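Das Lichtersenken von Kerlow

Das Lichtersenken ist ein Volksfest, das jedes Jahr am dritten Samstag im Juli in der Küstengemeinde Kerlow begangen wird. Es zählt zu den älteren Sommerbräuchen der Gegend und vermutlich zu den wenigen, bei denen der Höhepunkt darin besteht, dass es dunkel wird. Zwischen Einbruch der Dämmerung und Mitternacht werden Laternen vom Hafenhang zum Wasser getragen, auf kleine Flöße gesetzt und hinausgezogen, bis man sie vom Ufer aus nicht mehr erkennt. Danach wird gegessen.

Name und Herkunft

Die Bezeichnung ist irreführend, denn gesenkt wird nichts. Die ältere Form lautet »Lichtersenden«, und sie findet sich noch in der Hafenordnung, die das Mitführen offener Flammen auf Booten untersagt und im selben Absatz eine Ausnahme für den Abend des Festes macht. Wann aus dem Senden ein Senken wurde, ist nicht geklärt. Eine verbreitete Erklärung verweist auf einen Druckfehler auf einem Plakat. Eine andere, in Kerlow weniger beliebte, verweist auf die Qualität der Flöße.

Über den Ursprung des Brauchs bestehen drei Überlieferungen, die einander in allen wesentlichen Punkten widersprechen. Nach der ersten gedachte man der auf See gebliebenen Fischer, nach der zweiten lockte man die Heringe an, nach der dritten führte man die Zöllner des Nachbarortes Vitumlow in die Irre, die den Lichtern nachruderten, während die eigentliche Ladung am anderen Ende der Bucht anlandete. Die Festschrift der Gemeinde vertritt die erste Fassung. In den Gasthäusern wird ausschließlich die dritte erzählt.

Ablauf

Das Fest beginnt am späten Nachmittag mit dem sogenannten Hangläuten, zu dem eine Handglocke vom oberen Ende der Hafenstraße bis zur Mole getragen wird. Der Träger wird ausgelost und darf unterwegs nicht stehen bleiben. Da an der Strecke acht Häuser liegen, die traditionell Schnaps ausschenken, hat sich eine eigene Technik der Annahme im Gehen herausgebildet, deren Beherrschung im Ort mehr gilt als ein sauberer Glockenschlag.

Es folgt der Umzug. Die Laternen bestehen aus Weidenruten und geöltem Papier und werden in den Wochen zuvor in den Haushalten gebaut. Vorgeschrieben ist nur die Höhe, die drei Handbreit nicht übersteigen soll, wobei offenbleibt, wessen Hand gemeint ist. Fische, Leuchttürme und Sterne überwiegen. Laternen in Gestalt amtierender Bürgermeister sind zulässig, müssen aber laut Festordnung »in Würde« brennen.

An der Mole werden die Laternen auf Flöße gestellt, die an einer gemeinsamen Leine hängen. Ein Ruderboot zieht die Kette in die Bucht hinaus. Die längste bisher geschleppte Kette zählte 309 Laternen. Ein späterer Versuch, diese Zahl zu übertreffen, endete an einer Fahrwassertonne und wird in der Ortschronik unter »Sonstiges« geführt.

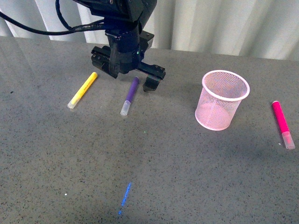
Jarlath Mac Suibhne hält die Sache mit der Rekordkette für den Anfang vom Ende: Früher, schreibt er in einer Anmerkung zu diesem Artikel, habe man die Laternen gar nicht gezählt, und die Leine sei so kurz gewesen, dass das Boot schon vor dem Essen zurück war. Heute warte man auf der Mole, bis die Suppe eine Haut habe. Außerdem fehle im Text der Hinweis, dass der Glockenträger sich am Ende vor dem Boot zu verbeugen habe und nicht umgekehrt.

Die Frage der Verbeugung ist in der Tat umstritten. Die Festordnung schweigt dazu, was beiden Seiten als Beleg dient. In der Praxis verbeugen sich Träger und Rudermannschaft inzwischen gleichzeitig, wobei genau darauf geachtet wird, wer sich zuerst wieder aufrichtet.

Speisen

Zum Lichtersenken gehört die Molensuppe, eine Fischsuppe mit Graupen, Dill und sehr viel Pfeffer. Das Rezept gilt als geheim und hängt in der Küche des Gasthofs Giannakopoulos gut lesbar neben der Tür. Die Familie übernahm den Ausschank, nachdem der vorherige Wirt die Graupen durch Reis ersetzt und damit eine Lage geschaffen hatte, die sich nur durch Verpachtung lösen ließ. Seither wird am Festabend auch ein Honiggebäck gereicht, das in Kerlow als uralt gilt.

Getrunken wird neben dem Schnaps ein dunkles Bier, das nur zum Fest gebraut wird. Reste davon sind bis in den Herbst erhältlich, was gewisse Rückschlüsse erlaubt.

Verhältnis zu Vitumlow

Die Nachbargemeinde feiert am selben Abend ein eigenes Lichterfest und erklärt das ihre für das ältere. Da beide Orte an derselben Bucht liegen, treiben bei ungünstigem Wind Laternen des einen an den Strand des anderen. Gestrandete Laternen werden am Sonntag in einer kleinen Zeremonie zurückgegeben, die äußerlich der Versöhnung dient und bei der laut gezählt wird. Der Höchststand liegt bei 261 Stück, alle aus Kerlow, dessen Einwohner bis heute von einer Strömung sprechen.

Neuere Entwicklung

Mit Bekanntmachung vom 23.04.2020 wurde das Fest für jenes Jahr abgesagt. Viele Haushalte stellten ihre Laternen stattdessen in die Fenster, und die Glocke wurde ohne Publikum die Hafenstraße hinuntergetragen, nach übereinstimmenden Berichten in ungewohnt gerader Linie.

Die Leine, lange Zeit aus Hanf, besteht mittlerweile aus Kunstfaser und stammt vom Seilhändler Boltex, dessen Firmenname seither klein auf dem Festplakat steht. Gegen die Größe der Schrift liegen zwei Eingaben vor. Die eine hält sie für zu groß, die andere kam von Boltex.

Siehe auch: Hafenordnung von Kerlow, Hangläuten, Molensuppe, Lichterfest (Vitumlow)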